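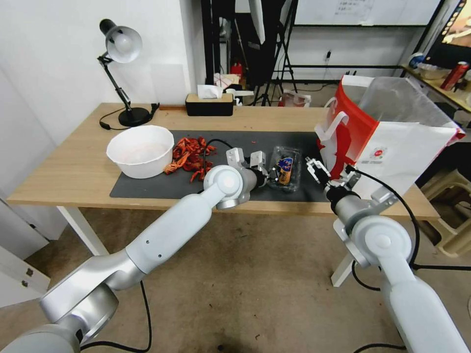
Filholm Residents' Board
Forum: Waste and Recycling
Topic: Proposed charge for paper carrier bags in member shops

drustden_office
Posted 13 December 2019

The Drustden Traders' Association has received a proposal to introduce a charge of 8 cents for each paper carrier bag supplied at the register. The charge would apply to all member shops from March. Members and residents are invited to comment in this thread before the proposal is put to a vote. Comments should address the proposal itself. Questions about parking should be posted in the Parking topic.

Euan MacLeish
Farquharson Hardware

I wish to record my objection. Our store moved from plastic to paper at the Association's request, and the paper bags cost us considerably more. We accepted that cost on the understanding that customers would not be asked to pay it. A charge now would be seen as a change of terms. It would also fall on people who buy paint or nails on the way home from work and do not have a bag with them.

s_lennox

With respect to the previous poster, the understanding he describes does not appear in the minutes. The minutes say that the matter of a charge would be "reviewed at a later time." I would ask the office to confirm this.

The larger concern is what happens to the bags afterward. The Vulham transfer station accepts clean paper bags with the mixed paper. It does not accept bags with food residue, and it asks that any plastic be taken out first. Many residents do neither.

drustden_office

The wording quoted by s_lennox is correct.

For reference, the Association's member shops ordered 3,399 bags last quarter. Of these, 1,106 went to the bakery and the two takeout counters.

millrow11

Then the charge should apply to the other shops and leave takeout alone. A person cannot reasonably be expected to carry hot soup home in a canvas tote.

Euan MacLeish
Farquharson Hardware

I would object to that even more strongly. Hardware customers would be paying while the shops with the greatest use would be exempt.

s_lennox

I agree with Mr. MacLeish on this point, although not on the proposal as a whole. If there is a charge, it should apply to everyone -- or the takeout counters should at least offer a credit for returned containers.

tenant_rep_north

Our building has 11 units and one paper bin. I have no firm view on the charge. I would ask that whatever is decided be accompanied by a printed notice for bin rooms, stating whether handles need to be removed. Residents have been told both things.

s_lennox

Paper handles may stay on at Vulham. Cord or plastic handles must come off.

tenant_rep_north

Thank you. I will post that by our bin.

drustden_office

The office will prepare a notice for bin rooms. The exemption for takeout counters will be listed as a separate item on the ballot, so that members may vote on each question independently. Mr. MacLeish's objection has been entered in the record.

Euan MacLeish
Farquharson Hardware

Please also enter that I asked for the supplier's current price list and have not yet received it.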